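So I've finally quit buying bagged salad. We moved out to Gronville in December, and the nearest decent store is 30 minutes each way, so a bag of greens was mush before I'd eaten half of it.
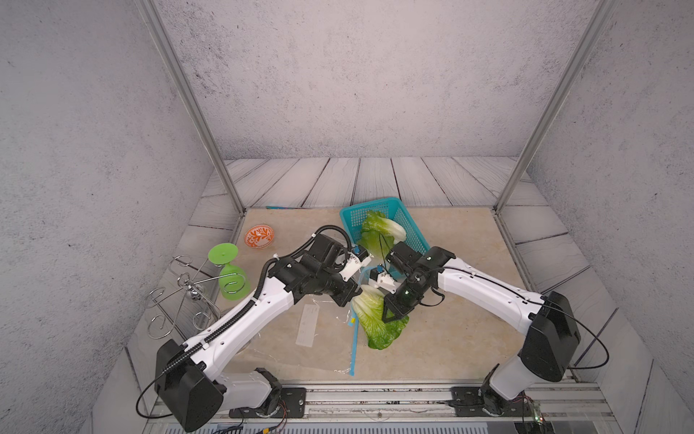
Whole heads keep so much better! I pull off the leaves I want for lunch and wrap the rest in a dish towel — the old Lavoie one with the faded stripes, if you remember my kitchen post. Dressing is still just oil, lemon and too much mustard. Next I want to try growing my own on the back steps.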